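**Mivis sheet paper, white, large format**

I bought the Mivis paper as a work surface cover, to be drawn on and replaced when marked up. The pack holds 14 sheets. Mine came from the Janidport shop in July.

Surface: matte, bright white, little glare under a desk lamp. Black ink gives a dense line with clean edges. I ruled the work area freehand and the pen did not skip. 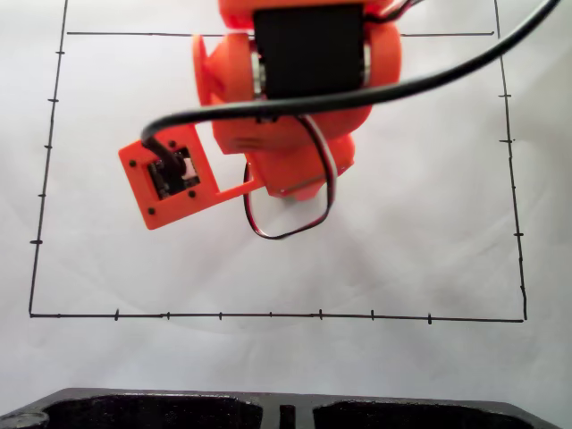 ## Use with blocks

Colored blocks read clearly against the white. Green is the easiest to pick out at a distance — yellow is weaker. A block slides with light pressure and leaves no mark on the sheet.

The corners lift after 3 days if untaped. I use 2 strips of tape per side. The cheaper Mahrous sheet lies flatter but is gray by comparison, and ink feathers on it.

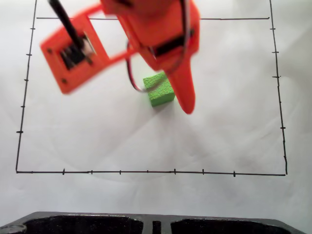 *Vega Vallejo*

Rating: good. Buy it for contrast and line quality. For a surface that has to stay down without tape, the Nullden mat is the better purchase.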